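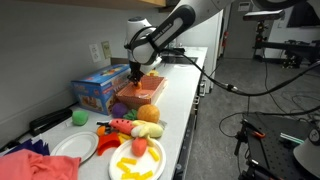

One reader of last month's page wrote in to ask whether the Kukdale method still wants a fresh set of demonstrations for every new kitchen, and whether a small lab could afford that. A fair worry, and one we've heard a few times! The short reply is that it wants far fewer than it used to.

Kukdale is our training recipe and software bundle for tabletop picking with a two-finger gripper, and it grew out of a rather stubborn result we had with toy food. A policy trained only on tidy counters did well on tidy counters and then fell to pieces in a crowd. So we tried something simple (a bit embarrassingly simple, if you ask us) and let the policy go back over its own failed grasps, relabelling each one by where the fingers finally closed.

Over 3773 grasps on cluttered counters, the failure rate came down from 59 per cent to 19, with no change to the arm, the gripper or the colour calibration. Soft, rounded things improved most. Flat pieces lying on a plate are still our weak spot, and we'd love to hear from anyone who has cracked that one.

What you get
Relabelling toolkit and training scripts
Plirkthorpe base policy, with 11 object sets
Owino viewer for replaying grasps
Licence for one lab, renewable each December

Zetska controllers are supported from the current release. For older ones, please write to us before ordering and we'll happily check your set-up.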